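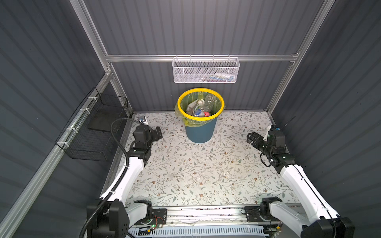 Moving into a small flat, what do I do about bins?

Posted by Siltutus, 2nd January
14 comments

Hello all! I get the keys to my very first place in February and I'm absurdly excited about sorting out the boring bits. It's one room with a kitchen along one wall, plus a tiny bathroom. My last shared house had one enormous kitchen bin that everyone ignored until it stank. Do I want one big one again, or a few little ones? And do liners matter? I've got 200 quid for the whole kitchen, so the bin can't eat much of it.

Tekance

Little ones, every time! I went from a 50 litre monster to three small ones and I'd never go back. You empty them more often, so nothing sits there for a fortnight, and a small bag of rubbish is so much nicer to carry down the stairs. I have one by the sink for food (with a lid, please get a lid), one in the bathroom and an open one by the desk for paper and bits.

Liners matter more than the bin does. Measure round the rim before you buy, then pick a bag that's a bit bigger so you can fold a good hand's width over the edge. Too tight and it pings off the first time you drop in a teabag. I buy rolls of 20 and keep the spare roll in the bottom of the bin, under the bag in use, so the next one is always there when you lift the old one out!

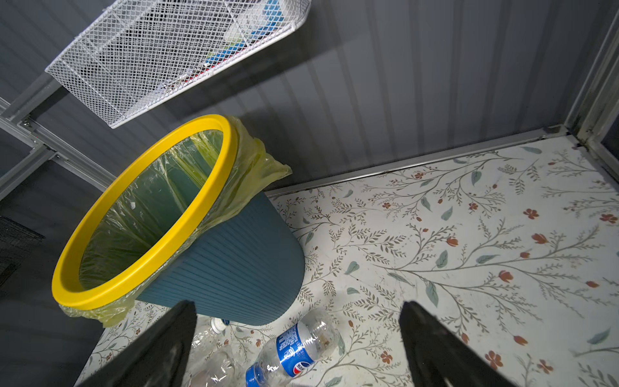

More replies

Wu

just use carrier bags

Hurerex

Lovely question, and congratulations on the flat! Tekance is right about folding the liner well over. If you get a corner that won't sit flat, tie a small knot in the slack and tuck it under the rim. Works on any round or oval bin.

Check what your council collects before you buy anything, though. Ours takes food waste separately, so I've got a caddy on the worktop and my main bin hardly smells at all. I wash it out on a Sunday with hot water and a spoonful of bicarb, then leave it upside down in the bath to dry. Plastic ones are brilliant for this, so light!

Share (20)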